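We use cookies to remember your settings and to count visits to the notes pages. By carrying on you accept this. Accept / Change settings

Soils and Gardens, evening course
Handout 3: Water in the soil
Tutor: Hélène Desjardins

Bring this handout with you on Saturday, along with the jar test you started after handout 2. If your jar has not settled yet, bring it anyway and carry it upright.

Where the water goes

Rain that lands on bare soil does one of three things. It soaks in, it runs off the surface, or it sits in hollows until it evaporates. Which of these happens depends on how fast the rain is falling, how wet the soil already is, and the size of the gaps between the soil particles.

Those gaps are called pores. Sandy soil has large pores. Water moves through them quickly and very little is held back. Clay soil has a great many tiny pores. Water moves through them slowly and much of it is held tightly to the surface of the particles. Loam sits between the two.

A common mistake is to think that a clay soil always has more water for plants than a sandy one. It does hold more water in total, but some of it is held so tightly that roots cannot pull it away. A plant can wilt in clay that still feels damp to your fingers.

Three terms to learn

Saturation: every pore is full of water and there is no air left. Most garden plants will suffer if this goes on for more than a few days, as roots need oxygen.

Field capacity: the large pores have drained under gravity and the small ones are still full. This is the best state for most plants. A soil usually reaches it a day or two after heavy rain, longer for clay.

Wilting point: the water that remains is held too tightly for roots to take up. Plants wilt and do not recover overnight.

The water between field capacity and wilting point is called available water. When gardeners talk about a soil that "holds its water well" this is usually what they mean, whether they use the term or not.

Measuring how fast your soil drains

You need a spade, a ruler, a watering can and a watch. Dig a hole 25 cm deep with straight sides. Scratch the sides with a fork if the spade has left them smooth, particularly in clay, where a smeared surface will hold water back and spoil the result. Fill the hole with water and let it drain away completely. Then fill it a second time, lay a stick across the top, and measure from the stick down to the water.

Measure again after an hour. Write down both figures and take one from the other. The answer is your drainage rate in centimetres per hour. The first filling is there to wet the surrounding soil, so please do not skip it. Last year several people did and reported rates that would suit a gravel path.
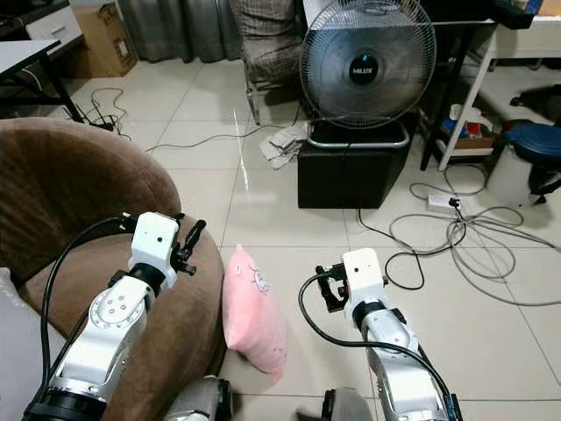
A drop of less than 1 cm in the hour is poor drainage. Between 2 and 5 cm is fine for most vegetables and shrubs. Anything much faster and you will be watering often in summer. Repeat the test in at least one other part of the garden. Soil near a house wall often has building rubble under it and behaves quite differently from soil at the far end of the plot.

Worked example: a raised bed

Bereket Abera's bed, which some of you saw on the September visit, is 5 m long and 1 m wide. The soil is 20 cm deep, so its volume is 5 x 1 x 0.2 = 1 cubic metre, or 1000 litres.

Suppose the available water is 15 per cent of the volume. The bed can hold 150 litres that plants can use. If the crop takes up 4 mm of water a day in warm weather, and 1 mm over 1 square metre is 1 litre, the bed loses 20 litres a day. Starting from field capacity, it would reach wilting point in seven and a half days with no rain. In practice you would water when half has gone - say every three or four days.

Now do the same sum for your own bed. Use 8 per cent for sand, 15 per cent for clay and 18 per cent for loam. These are rounded figures for classroom use.

Improving matters

Compost helps at both ends. In sand it adds small pores, and in clay it helps particles clump together so that there are larger gaps between the clumps. Spread 5 cm over the surface in autumn and leave it for the worms. Digging it in is quicker but breaks up the channels that are already there.

Do not add sand to clay in small amounts. The sand grains end up packed in clay and the mixture can set very hard. Keep off wet clay altogether. A plank laid along the row spreads your weight if you have to reach something.

Mulch is a separate subject and we will come to it in handout 5.

For next time

1. Carry out the drainage test in two places.
2. Work out the available water for one bed.
3. Read the notes on soil structure in handout 2 again, especially the part on crumbs.

Comments (3)

Mitsuko Mizuno
My second hole was still half full the next morning. Does that count as less than 1 cm or should I do it again when the ground is drier?

Hélène Desjardins
It counts. Write down what you have and try once more in spring.

Sylvain Chevalier
Is the 4 mm a day for all vegetables? My courgettes seem to want a good deal more than the onions.

Contact the course office | Copyright Hélène Desjardins | Back to top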